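About the Posadbridge Robotics Club

Sun 12 February
By Daiane Rangel

We are a high school robotics club. We do not build battle bots. People ask at every open house, and we watch their faces fall, and then we show them how to put vegetables away.

The club meets in Room 20 after last bell, two days a week, and more often than that the month before a competition. Chiến Đinh teaches physics in the mornings and runs the club the rest of the time. He started it one September with 5 students and a key to the room, which he had to ask for twice. Our team number is 3051. Our team name is Huno, and the students who picked it have graduated without telling anyone what it means.

This year's project is sorting groceries. The arm has to pick up a piece of produce, carry it over to the basket and let go of it there - in that order, as we now remind new members. Students write the code, teach the positions and keep the logbook, including the pages they would prefer to tear out. 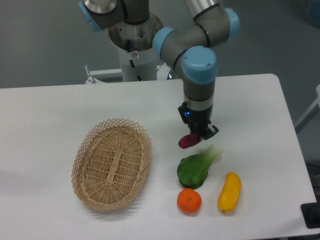 Round things roll. Long things get grabbed by the wrong end. Last fall the Vudby team beat us in the regional produce round by a margin we have agreed not to discuss, and we have spent the winter on wrist angles. The Okafor Cup is next, and the rules there allow one restart per run. We have gotten very good at restarts.

You don't need experience to join. Half of our members came for the coding, the other half came because a friend did, and one was looking for yearbook. Bring a laptop if you have one and closed shoes either way. New members start on the logbook and get to the arm by their third meeting.

Parents are welcome at the Friday demos. Please don't cheer during a grasp.

Last updated by: D. Rangel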